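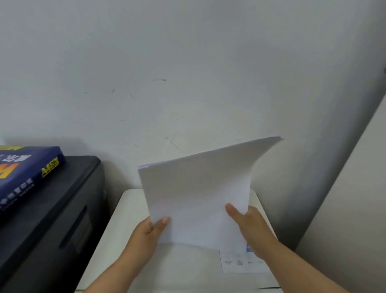
Flexing a stack of paper above the printer.

Nirno Opens Shared Print Rooms to Small Offices and Community Groups

VRABEC - Nirno, the office services company, will open its print rooms in Vrabec to small businesses, clubs and community groups starting in March. Until now the rooms have been available only to tenants of the Clastura building. Under the new plan, called Puvix, any group with an address in Vrabec can sign up for a monthly pass and use the printers, the cutting table and the paper store during opening hours.

The Puvix pass covers 600 black-and-white pages a month. Pages can be printed in one visit or spread over the month, and unused pages carry over once. Color printing, binding and large-format work are charged separately at the same rates Clastura tenants pay. There is no joining fee and no minimum term. A pass can be stopped at the end of any month by telling the desk or sending an email.

Nirno decided to open the rooms after looking at how they were used last year. Tenants kept the printers busy in the early morning and again near the end of the work day, with long quiet stretches in between. During the same period the desk received 466 requests from people outside the building who wanted to print something and had to be turned away. Most of the requests were for simple jobs such as meeting papers, flyers, sheet music, forms and class handouts.

"We had the machines, we had the paper, and we had hours in the middle of the day when the rooms were not being used much," Nirno said in a statement. "People were coming to the door with a small job and we had to send them somewhere else. Puvix lets us say yes."

How the rooms work

There are two print rooms, both on the ground floor of the Clastura building, next to the mail area. The larger one is for everyday printing and copying. The smaller one has the cutting table, the binding equipment and a long counter for sorting and stapling. Both can be reached without stairs.

Pass holders send their files ahead of time or bring them on a memory stick. At the printer they enter a code, choose the job and start it. Staff are at the desk from 8 a.m. to 6 p.m. and can help with settings, page order and two-sided printing. Staff do not edit files or correct layouts.

Users load their own paper. Nirno has found that this saves waiting for a member of staff each time a tray runs low, and most people pick it up on the first visit. A short introduction is part of every new pass. It takes ten minutes and covers the following points:

- Take a fresh pack from the paper store and check the size and weight on the wrapper.
- Hold the stack with both hands, flex it and let the edges fan so that air gets between the sheets.
- Look through the stack for tabs, slips, sticky notes or anything else that is not a plain sheet, and take it out.
- Tap the stack on a flat surface until the edges line up.
- Set it in the tray and move the guides in until they touch the paper lightly.
- Do not fill past the line marked inside the tray.

Badly loaded paper was the most common cause of stopped jobs last year. Sheets that stick together can feed two or three at a time, and a guide set too wide lets the paper go in at an angle. Nirno put up a one-page loading sheet in both rooms last fall and plans to give a copy to every new pass holder.

Bringing your own paper

Plain white letter-size paper is included in the pass. Groups that want to use their own stock, such as colored sheets or heavier paper for covers, may do so after showing it to the desk. Labels, envelopes and coated sheets need to be approved each time. Paper that has already been printed on one side can be used in one machine only, which is marked.

Opened packs should go back on the shelf with the wrapper folded over the end. Paper left out can take up moisture from the air and curl, and curled sheets are more likely to jam. Spoiled prints and test pages go in the recycling bin under the counter. Anything with names or account details on it should go in the locked bin by the door.

Offer for schools and nonprofit groups

Nirno has set aside 2,000 extra pages each month for schools and registered nonprofit groups in Vrabec. The pages are free and will be shared out in the order that requests come in. A group may ask for up to 200 at a time and may ask again the next month. Requests should say what the pages are for and when they are needed. Jobs for use in the same week will be taken if there is time on the machines.

A trial of the offer ran over the winter with a small number of groups. They printed 3,440 pages between them, mainly programs, newsletters and worksheets. Two changes came out of the trial. The cutting table is now open to all pass holders without booking, and the desk will hold finished prints for five working days instead of two.

Signing up

Applications for the Puvix pass are open now at the Clastura front desk and by email. Applicants need proof of an address in Vrabec and the name of one person who will be responsible for the account. Up to four other people can be added to the same pass. Introductions are held at 10 a.m. and 3 p.m. on working days and can be booked when the pass is issued. Clastura tenants do not need to apply, and their current terms stay the same.

About Nirno

Nirno runs print rooms, mail rooms and meeting spaces for offices in Vrabec. It has managed the shared services in the Clastura building since the building opened.

Contact: Nirno Press Desk, Clastura Building, Vrabec | © Nirno. All rights reserved. | Back to top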